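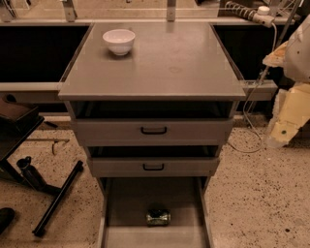 Drawer cell at Linddale, from the head camera. Bottom drawer out, can in it, bowl on the counter.

Cabinet creeps forward when the arm pulls the drawers
Board: Cell Setup and Maintenance

stojan_d
I look after the drawer cell at Linddale. The arm is a Jividis, the sequence runs in Prurnument, and the cabinet is a plain gray three-drawer unit that sits between two beams of the base frame. The job is open a drawer, take the can out, put it in the bowl, put it back, close the drawer. Then again with the next drawer.

It runs fine for the first stretch and then the grasps on the handle start to go off. I measured from the rear rail to the back of the countertop before and after a batch of 396 cycles and the cabinet had come forward 8 mm. The bottom drawer is the worst for this. The top one hardly moves it.

So far I have cleaned the feet, put rubber pads under them and slowed the pull. The pads helped for a day. I would like to fix this without bolting the cabinet down, as it gets swapped for a different unit every few weeks. What are other people doing?

Stojan Dervishi

millrace
Bolt it down. I know you said you don't want to, but four bolts and a drill template takes less time than the recalibration you must be doing now.

halfturn
Disagree with millrace. If the unit gets swapped you will have a floor full of holes by summer. Clamp it to the frame. You have a rail right there behind the countertop and beams on both sides. Two L brackets with slotted holes, one each side, down low.

Also, how does the arm pull? If it pulls up even slightly on the bottom handle, it is taking weight off the front feet and the pads do nothing for you.

stojan_d
Straight back along the drawer axis, or it should be. The axis was taught on the top drawer and I offset it down for the other two. I didn't teach them separately.

halfturn
Then I would start there. Cheap cabinets don't have all their slides parallel. We had one where the bottom drawer ran downhill toward the front. The arm held a level path, the drawer didn't want to, and the whole box took the difference.

Teach each drawer by hand. Put the arm in free mode, hook the handle, let the slide lead you out, and record five or six points on the way.

kettle_b
Unrelated to the creep, but I would move that power strip. It is lying across the rail on a diagonal and the white cable hangs down in front of the opening on the right, on the same side as the arm. Sooner or later the arm will catch the cable and you will be hunting for why the camera dropped out.

millrace
Agree on the strip. Screw it to the outside of the frame and tie the cable back.

stojan_d
It's on the list. The arm's path stays well forward of it and I have a keep-out zone on that corner. In a year it has not touched it.

kettle_b
A keep-out zone covers where the software thinks the arm is. It won't cover a cable that got kicked. There is a loop of it down by the drawers too. It's a ten-minute job, just do it while you have the cabinet out.

stojan_d
Fair. I'll do it Wednesday when the cell is down for the brackets.

oxbow_tech
What is the plastic on the lower part of the arm? Looks wrinkled. We had film on ours and it worked its way down over the fingers and got between them and the handle. It gave us a slip that looked exactly like a position error. Took two of us a whole shift to find.

stojan_d
It's wrap to keep grit out of the joint. It's taped at the top end. I haven't seen it reach the fingers but I haven't looked for it either, so I will check.

oxbow_tech
Check it with the wrist turned all the way both directions. Ours was fine in the home position and only bunched up at the far end of the turn. We went to a fitted sleeve from Virág after that. Costs more, but you change it once a quarter and forget it.

millrace
I'd skip the sleeve and wipe the joint down once a week. Any cover hides a leaking seal until it's dripping on your work.

oxbow_tech
Depends on your floor. Ours is next to a saw.

stojan_d
Update. Cell was down for the morning and this is what I did, in order.

1. Taught all three drawers separately, the way halfturn described. Top and middle matched my offset closely. The bottom one dropped 3 mm from closed to fully open, so halfturn was right.
2. Made two L brackets out of scrap angle and clamped the cabinet to the side beams. Slotted holes, so it can come out without losing the position. No drilling in the cabinet or the floor.
3. Shortened the bottom drawer pull by 20 mm. It was going right to the stop and knocking. The arm doesn't need the drawer that far out to get to the can.
4. Moved the power strip to the outside of the frame and tied up the loop.
5. Turned the wrist both ways. The wrap did bunch at one end of travel. Retaped it shorter for now.

Ran a full batch in the afternoon. No movement that I can measure with a steel rule.

halfturn
Good. Did you try a batch with the new paths and no brackets? I'd be curious how much of it was the slide.

stojan_d
No, I did them together. I could take the clamps off for one batch next time the unit gets swapped.

millrace
I still say bolts, but if it holds it holds. Put a paint mark across the bracket and the beam so you can see at a glance if it slips.

kettle_b
And write the drawer points down by cabinet, with a label on the back of each one. When the next unit goes in, someone will load the old points.

stojan_d
Both done. Labels are on the inside of the top drawer, as the back is hard to get at.

Thread marked as solved by stojan_d

Comments (3)

pasternak9: Same fault here with a two-drawer file cabinet. Teaching each slide by hand fixed most of it. We never needed clamps.

lowgear: How often do you recheck the drawer points? Ours drift when the slides wear.

stojan_d: Once a month so far. Did it in February and nothing had changed.

Related threads
Grasp fails on U-shaped handles after a tool change
Prurnument: copying taught points between cells
Routing cables on an open base frame
Joint covers: film, sleeve or nothing
Soft-close drawers and force limits

Contact the moderators | Forum rules | Copyright belongs to the individual posters | Back to top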